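Clanach hand tool trials: the gallery

Marlene Honorato and I spent most of October picking things up and putting them down again, which my mother still believes is not a job. The aim was to compare grip pads on the hand-held grippers before Drirkdale commits to a bulk order. We logged 2,033 grasps. The plan said 2,000, and then Marlene wouldn't stop.

Three pad types went through the trial. The Likar pads are smooth, the Brito pads are ribbed, and the third set came in a bag with no paperwork, so it went into the spreadsheet as "bag." Every pad got the same 16 household objects in the same order, chosen by Sebastião Meireles on the principle that if he dropped it at home, it was in.

Clips were the object everyone had an opinion about. They're small and glossy, and they like to rotate just when you've started to feel good about yourself.

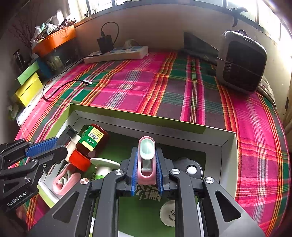 Pink clip, upright between the blue pads, over the green box. Second gripper waiting at left.

We ended up with 400 grasps on clips alone. Smooth pads did fine as long as you came in dead square, so they did fine for Sebastião and for no one else. Texture forgave a lot more. It also collected lint, and cleaning the pads at 5 p.m. became the least popular part of the protocol.

Bottles were dull, in a good way. Any pad will hold a bottle if you squeeze near the middle. Flat things were the other extreme: you get a fingertip under one side, the far side slides off toward the wall, and you follow it around like a waiter.

Marlene favors the ribbed pads. Sebastião favors "bag," and has written to three suppliers asking what it is. The full table goes up once we agree on what counts as a slip.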